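Bivuldale-Vergleich

Der Bivuldale-Vergleich ist ein Prüfverfahren für Robotergreifer, bei dem verschiedene Greifwerkzeuge an denselben Alltagsgegenständen aus der Küche erprobt werden. Als Maßstab dient die menschliche Hand. Das Verfahren wurde am Standort Bivuldale der Firma Rilbridge entwickelt und wird dort gemeinsam mit dem Greiferhersteller Stuvance fortgeführt. In der Robotik ist es vor allem für seine Stäbchenaufgabe bekannt, an der sich Greifer mit ganz unterschiedlicher Bauart überraschend gut unterscheiden lassen.

Entstehung

Am Anfang stand eine praktische Frage. Rilbridge suchte für einen zweiarmigen Küchenroboter einen Greifer, der Besteck einräumen kann, und stellte fest, dass die Datenblätter der Anbieter dafür kaum brauchbare Angaben enthielten. Schließkraft, Hub und Wiederholgenauigkeit waren sauber aufgeführt. Wie sich ein Greifer verhält, wenn er statt eines einzelnen Quaders ein Bündel dünner, glatter Stäbe fassen soll, stand nirgends. Die ersten Versuche fanden im August statt, zunächst mit zwei Greifern und einer Handvoll Löffel. Die Stäbchen kamen erst später hinzu und verdrängten die Löffel bald aus der Hauptwertung.

Aufbau

Die Greifer werden nacheinander an demselben Armpaar montiert. Der Wechselflansch stammt aus der Baureihe Poojary, die auch die Steuerung umfasst; alle Greifer erhalten also ihre Befehle über dieselbe Schnittstelle und mit derselben Taktung. Das ist eine der schönsten Eigenschaften des Verfahrens! Wer schon einmal versucht hat, Messwerte aus drei verschiedenen Laboren nebeneinanderzulegen, weiß, wie viel Ärger unterschiedliche Regler verursachen können.

Eine Kamera sitzt am Kopf des Roboters und blickt schräg nach unten auf die Arbeitsfläche. Für die Vergleichsaufnahmen mit menschlichen Händen wird eine entsprechende Perspektive gewählt. Glänzende Arbeitsplatten sind ausdrücklich zugelassen, obwohl die Spiegelungen der Deckenbeleuchtung der Bildauswertung zu schaffen machen. Gerade dort trennt sich bei den Kameras die Spreu vom Weizen, denn dünne, helle Stäbe heben sich zwar gut von einer dunklen Platte ab, verlieren aber über einem Lichtstreifen schnell ihre Kontur.

Geprüfte Greiferbauarten

Der Parallelgreifer mit zwei Backen ist der Veteran des Feldes. Er schließt schnell und zuverlässig, drückt ein Bündel jedoch leicht flach, sodass die äußeren Stäbe seitlich ausweichen. Mit gummierten Backen bessert sich das spürbar. Ein einzelnes Stäbchen hebt er dagegen so sicher auf, dass er in dieser Teilwertung bis heute vorn liegt.

Der Dreifingergreifer von Stuvance umschließt das Bündel und hält es in sich zusammen. Seine Stärke zeigt er beim Umgreifen in der Luft, seine Schwäche in engen Fächern: Die Finger brauchen neben dem Bündel Platz, und ein Besteckeinsatz bietet davon wenig.

Weiche, luftgefüllte Finger schmiegen sich wunderbar an und beschädigen auch bemalte Oberflächen nicht. Beim Ausrichten geben sie allerdings nach, und ein schräg gehaltenes Bündel kippt unter seinem eigenen Gewicht langsam weiter.

Die mehrgliedrige Fünffingerhand ist das aufwendigste Werkzeug im Vergleich. Sie kann als einzige die Stäbe innerhalb des Griffs gegeneinander verschieben. Wenn das gelingt, ist es eine Freude, dabei zuzusehen.

Die Stäbchenaufgabe

In der Hauptaufgabe muss ein Bündel Essstäbchen aufgenommen, ausgerichtet und abgelegt werden. Start- und Zielort können ein Gitterkorb, eine Schublade oder die freie Arbeitsfläche sein. Bewertet wird, ob alle Stäbe im Griff bleiben und wie weit die Enden auseinanderstehen.
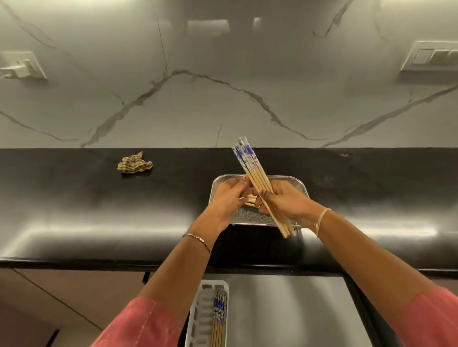 Stäbchenbündel in beiden Händen über einem Edelstahlkorb, Referenzaufnahme von Hand. Foto: Rilbridge / Standort Bivuldale

Menschen verteilen die Arbeit dabei gern auf beide Hände. Eine fasst das Bündel in der Mitte zwischen Daumen und Fingern, die andere greift weiter unten um die Schäfte. Für zweiarmige Roboter ist diese Aufteilung ein dankbares Vorbild, weil der obere Griff die Richtung vorgeben kann, während der untere das Auffächern begrenzt. Der Gitterkorb bringt eine eigene Schwierigkeit mit: Dünne Enden können sich in den Maschen verfangen, und ein Greifer ohne Kraftmessung bemerkt das erst, wenn der Korb mitwandert.

Durchführung und Ergebnisse

Ein vollständiger Durchgang umfasst 300 Versuche je Greifer. Die Sammlung der Referenzaufnahmen enthält 829 Sequenzen, von denen 113 das Umgreifen mit beiden Händen zeigen. In der Gesamtwertung liegt die Fünffingerhand vor dem Dreifingergreifer, bei der Zeit je Versuch kehrt sich die Reihenfolge um. Eine gemischte Bestückung, links Parallelgreifer, rechts weiche Finger, schnitt besser ab als jede der beiden Bauarten im Doppelpack.

Grenzen

Das Verfahren erfasst weder Verschleiß noch Reinigungsaufwand. Nasse Stäbchen sind bislang ausgenommen, eine entsprechende Zusatzwertung ist in Vorbereitung.

Siehe auch

Zweiarmige Manipulation
Poojary-Wechselflansch
Weichrobotik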